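Caditz hand gripper, setup and upkeep notes

Hi! This is the README that goes with the Caditz recordings, mostly the part on keeping the gripper alive, since that's what people write to me about. I'm Gerardo Dagdag and I look after the one unit we have.

What's in the folder: 200 clips, 1,106 MB zipped, all taken with the same gripper. Last edit 7 October 2018.

Before you record

Check the screws on the two white plates. There are three on each side, 6 total, and they creep loose (mine do, anyway!). Snug is enough. I cracked a plate in August by leaning on the driver, and clips up to number 27 were made with the old one, so expect a small shift in how the plates sit after that.

Then look at the magenta ribbed pieces. Wipe them with a damp cloth, no alcohol, and get into the ridges, lint loves it in there. If one side fans out further than the other, back off its screws, reseat it and tighten again.

The lens needs a dry cloth every time. I forget this more than I'd like to admit.

Spare plates are in the Rantala box, along with the small driver. Please put the driver back!

If you're recording by the window, leave the curtain closed and the ceiling lights on, and hold still for a second or two before you reach for anything.

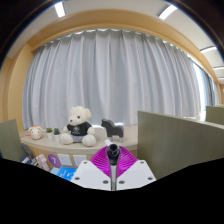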